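Putting the baubles away, 31 Mar 2018

The greenery was meant to come down in February. It is now very nearly April.
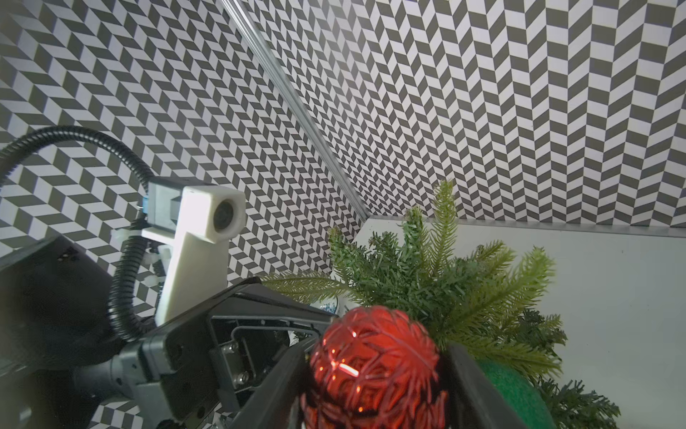 Baubles are bought in haste and stored in guilt. Mine go back in the Celora box, which has 32 slots and a lid that fits none of them. The crinkly red one always goes in last – it catches the light and sheds its dignity everywhere. The herringbone walls were my idea too.

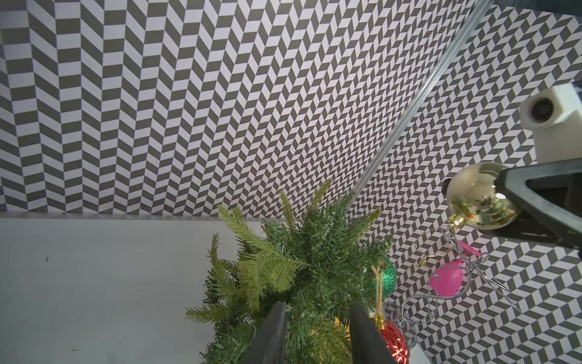
Green glitter on green branches, for maximum discretion.

Next year, possibly just a candle.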